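Section 7. Preparing the Block Transfer Station for Visitors

This section applies to staff who present the block transfer station during open days and scheduled visits at the Jostitz hall. It assumes that the arm has been installed and calibrated as described in the earlier sections. Questions about this section should be directed to Leonora Bautista, Visitor Programs, Claritari.

Revised May 26, 2021.

7.1 Before the doors open

1. Confirm that the emergency stop is within reach of the presenter's standing position. Press it, check that the arm does not respond to a motion command, and release it.

2. Check that both bar clamps holding the bin are tight. Push the bin firmly by hand from the front. If it shifts, tighten the clamps and repeat the position check in the Stinum control program.

3. Route all cables away from the visitor side. Cables on the carpet must not cross the path between the entrance and the viewing line.

4. Mark the viewing line with floor tape, 700 mm from the nearest edge of the table.

CAUTION: Do not enter the marked area while the arm is powered. Shoes, bags and strollers must also remain outside the line.

7.2 Starting the demonstration

1. Place the blocks by hand in the larger compartment of the bin. Do not line them up. Blocks may touch or lie across one another.

2. Leave the other compartment clear.

3. Step back behind the viewing line and announce that the arm is about to move.

4. In Stinum, load the program named Kpodo and select Visitor Speed. Full speed is not permitted when guests are present.

5. Press Start. The arm will move to its waiting position above the bin before the first pick.
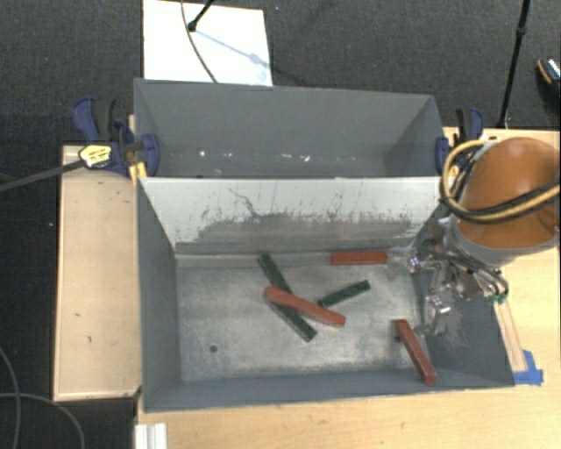

6. Allow the program to select its own first block. The order of picking depends on how the blocks lie and will differ from one run to the next. Presenters should not promise visitors a particular color.

NOTE: A block resting on top of another is normally taken first. If the gripper closes without a block, the program will make another attempt. No action is required from the presenter.

7.3 If the arm stops

1. Read the message on the control screen aloud only if visitors ask.

2. If the message is "No grasp found," press Pause, switch off arm power, and rearrange the blocks by hand. Restore power from behind the line.

3. For any other message, end the demonstration and call the technician on duty.

CAUTION: Never reach into the bin while the program is paused but arm power is still on.

7.4 After the visit

Return the arm to its parked position, switch off power at the cabinet, and enter the number of completed cycles in the station log. The gripper fingers are due for inspection every 3,000 cycles. Worn fingers are to be replaced as a pair, using part 546.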